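Cedow sets aside money for second two-arm robot station

Cedow plans to buy a second two-arm robot station for its kitchen handling work, and has asked two suppliers, Tolard and Willems, to submit prices by the end of March. The company prepares and tests serving routines for cafeterias and hotel breakfast rooms. Its one existing station is booked through the spring.

Anouk Van Leeuwen, who runs equipment planning at Cedow, said the arms will take up most of the budget but are the easy part to price. Grippers, cables, mounts and spare fingers were left out of the first request two years ago and had to be paid for out of another department's account.

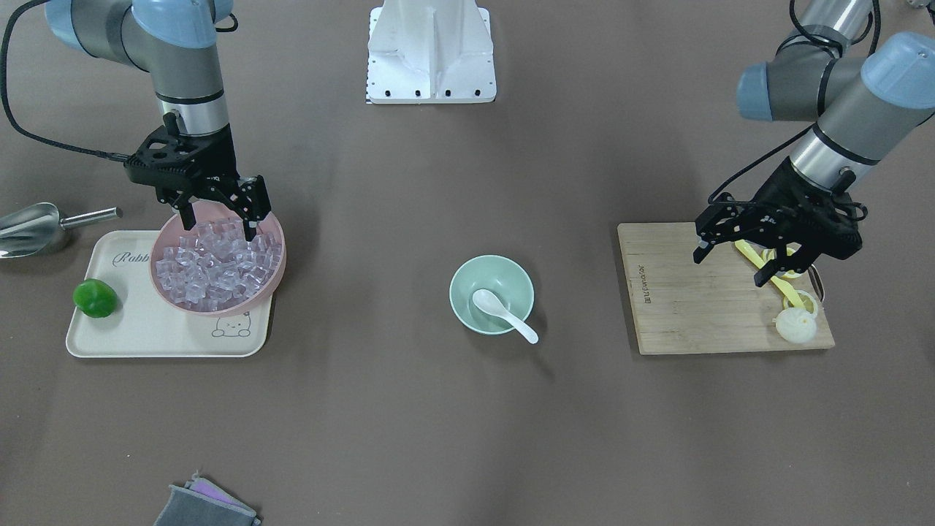
Grippers are the item she wants settled first. Cedow has asked both suppliers to quote the same two-finger type for both arms, so that one set of spares covers the whole station. The type has to cope with very different items in a single routine, from a bowl heaped with ice cubes to a pair of yellow plastic tongs, without a tool change. Tolard offers a quick-change wrist as an extra. Van Leeuwen said she would sooner put that money into a second set of fingers, which wear faster than the rest of the hand.

The request also covers 238 hours of on-site support, to be used within the first year. Willems has asked to split those hours between installation and training. Cedow has not agreed to that yet. It wants installation priced as a separate line, with the hours kept for problems that come up once the station is in daily use.

A further 3000 dollars has been put aside for kitchen goods, table coverings and small fixtures. That amount is reviewed every quarter.

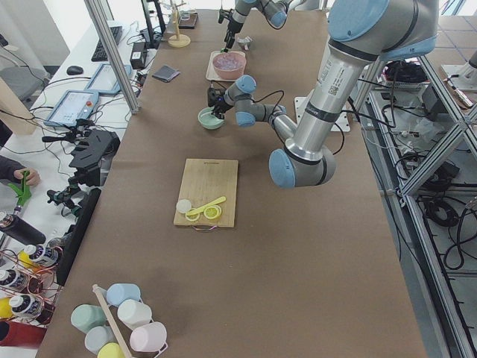
Floor space may decide the delivery date. The new station needs its own power line and room to walk around the table, and the building's electrical work is being done by Druvow, which has other jobs to finish first. If the power line is late, Cedow will ask the chosen supplier to hold the arms in storage and bill for them on delivery.

Both quotes will be compared on the cost of two years of use, including service visits and replacement parts. A decision is expected before summer.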